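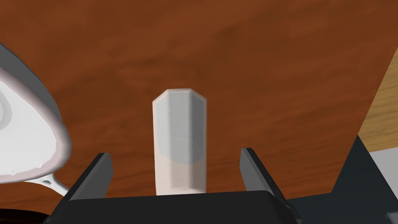

Never buy the arm first, Nandini Annamalai tells me, and then admits that she did precisely that. The budget at Lovis had gone through in October, the arm was on offer, and the desk for it came out of someone else's money. "I'd priced the robot to the penny," she says. "I'd put down nothing for fingers."

This time she is planning in simulation, with two suppliers, Protgate and Cifuentes, bidding for the grippers. Protgate's quote ran to four pages. Cifuentes sent 53, and she has read them all, "including the bit about pallets". 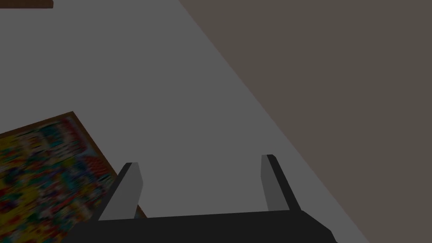
Olurard Review · Issue 40 · page 3

I ask what the simulator has saved her. "Arguments, mainly. You can change a gripper before lunch and there's no invoice." She would still like a proper line for spares, and one for training, a word her finance office reads as "biscuits".

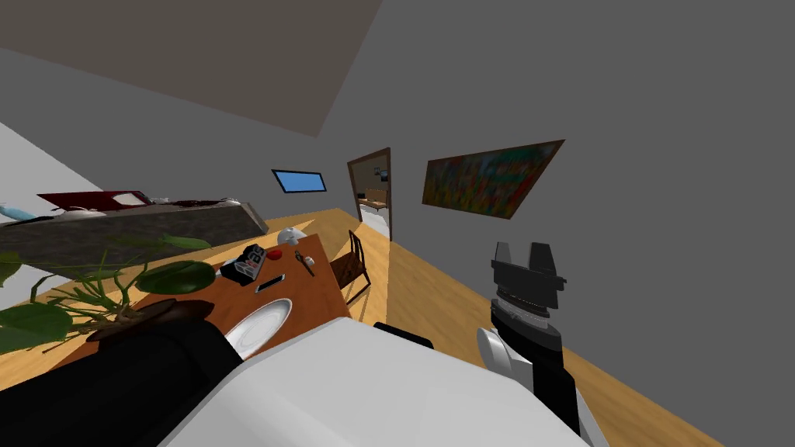

The second arm is harder to defend. It doubles the servicing and makes the insurance form a good deal longer, and her manager keeps asking what the first one is doing wrong. "Nothing," says Annamalai. "It's one arm. Try buttering toast." She has written that into the bid, in slightly longer words, and is waiting to hear.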